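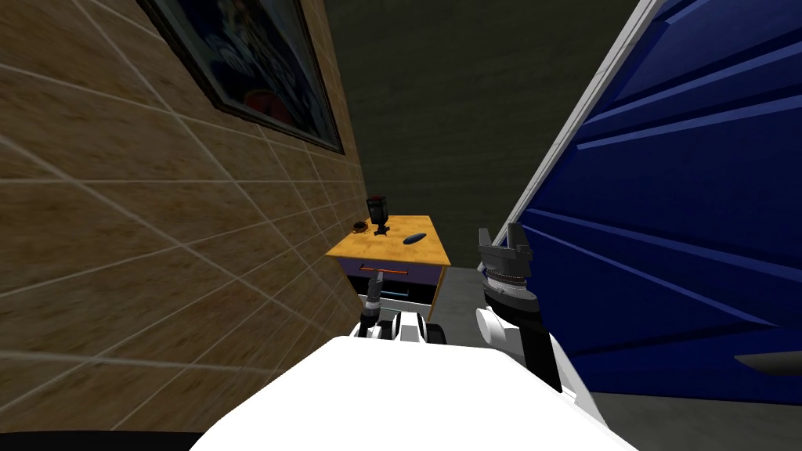 Side income and selling online > Subscription sites, fans and creators

Thread: Moving subscribers from one platform to another — what did you lose?

pollyanna_k
I've been on Wivier for two years doing knitting and mending videos. I have 200 paying subscribers at four pounds a month, and the platform keeps a cut that went up in May. I'm thinking of moving to Pinda, where the cut is lower but there's no search page, so you have to bring your own people.

Has anyone here done it? I'd like to know what share of subscribers came along and how long it took. I'm not asking whether I should have a website. I have a website.

tansley
Did it last year with a cookery page. Had fewer than you, ended up with a bit over half. The ones who didn't move weren't angry, they just didn't do it. People have a card saved in one place and they don't want to get it out again.

Allow longer than you think. I gave it a month and should have given it three.

GavinCrichton
I'd stay put. You say the cut went up but you don't say by how much. Work out the difference per month on 200 people, then work out what you lose if a third of them drop off. In most cases the second number is far bigger and it takes a year or more to earn back.

I moved twice because I was cross about fees and both times I was worse off.

pollyanna_k
Gavin, I've done the sum. If a third leave I'm worse off straight away, I know that. What I don't like is that the cut has gone up twice now and I expect it will go up again. I'd sooner move with 200 than with 4000.

GavinCrichton
You haven't got 4000 though. I'm not being rude. Most of us never will, and planning for it costs money now.

mrs_bexhill
I disagree with Gavin on this. Moving is easier when you're small. You can write to 200 people individually if you have to. I wrote to all of mine, only a couple of lines each, and used their names and mentioned something they'd commented on. It took me most of a fortnight in the evenings. Nearly all of them came.

tansley
Nearly all is very good. What do you make, if you don't mind saying?

mrs_bexhill
Dolls' house furniture. It's a small world and they mostly know each other, so that helped. I wouldn't promise the same for somebody with a general audience.

ferrybridge
Check whether you're allowed to message them about it at all. Some platforms have a line in the terms saying you can't send people to a competitor through their message system. A friend of mine had her page frozen while she still had money sitting in it. She got it in the end but it was weeks.

Take your balance out first. Whatever else you do, take it out first.

pollyanna_k
Thanks ferrybridge, I hadn't thought of that. I've just read the terms and they say you can't use messages "to solicit members for another paid service". So that rules out mrs_bexhill's method, at least from inside the site. I do have email addresses for some of them from a pattern I gave away, but not all.

ferrybridge
Did they tick a box to say you could email them about other things? If they only gave an address to get the pattern you need to be careful.

pollyanna_k
There was a box. Most ticked it. I'll only use those.

oldham_jo
Has anybody used Cerkelel? It came up when I was looking at the same thing. Lower cut than Wivier, and it does have a search page.

tansley
I had a look. The search page is mostly the same top few names whatever you type in. And it holds your first payment for 24 days, which would be a problem for me because I buy ingredients up front.

oldham_jo
Ah. That would put me off as well.

GavinCrichton
That hold is normal for a new account on any of them. It's there for refunds and card disputes. I wouldn't choose a site on that alone, you only wait once.

tansley
You only wait once, but I'd still have to pay for the shopping.

stitchandbitch_Lou
I went the other way and run both. Wivier stays open as the cheap tier, one video a month, and everything else is on Pinda. I've done it like that since the winter. New people find me on the first one and some of them move over when they want more. It's more work, I won't pretend it isn't. Two sets of comments, two lots of people asking when the next one is out.

GavinCrichton
How many hours a week does the second one add?

stitchandbitch_Lou
Four, sometimes five. Mostly replying. The videos are the same files.

GavinCrichton
Then for me it wouldn't pay. Four hours a week is a morning's work somewhere else.

mrs_bexhill
It depends what the morning would pay, Gavin, and whether there is one going. I'm at home with my mother so the hours are there anyway.

GavinCrichton
Fair enough. I take that point.

pollyanna_k
Lou, did anyone complain when you cut the old one down to a video a month?

stitchandbitch_Lou
Three people cancelled and one sent me a long message. I dropped the price on the same day I announced it and I think that kept it calm. If I'd kept the price the same I'd have deserved the message.

dunmow_crafts
One thing not mentioned yet is tax records. Wivier gives you a yearly statement. Pinda only gives you the payouts after their cut, so you have to download each month and add it up, and you need the full amount as well as the fee. My accountant at Chávez charged me extra the first year because I handed over a carrier bag of printouts. Do it monthly.

oldham_jo
Seconded. I use a spreadsheet, one row per payout, fee in its own column. Five minutes.

pollyanna_k
That's useful, thank you both. I think I'm going to try it Lou's way for a while. Pinda open, Wivier kept going on a lower price, and email the ones who ticked the box. I've already taken my balance out.

GavinCrichton
I still think you'd be better leaving it alone, but that's the least risky way of doing it. Put a date on it when you decide whether to keep both.

pollyanna_k
I'll give it 16 weeks and look at the figures then.

ferrybridge
Has the money reached your bank, or does it just say "sent"?

pollyanna_k
Says sent. I'll wait until it's in before I announce anything.

tansley
Mine used to show up before nine in the morning, usually the second working day after. If it isn't there by then, ring your bank before you write to support, they answer quicker.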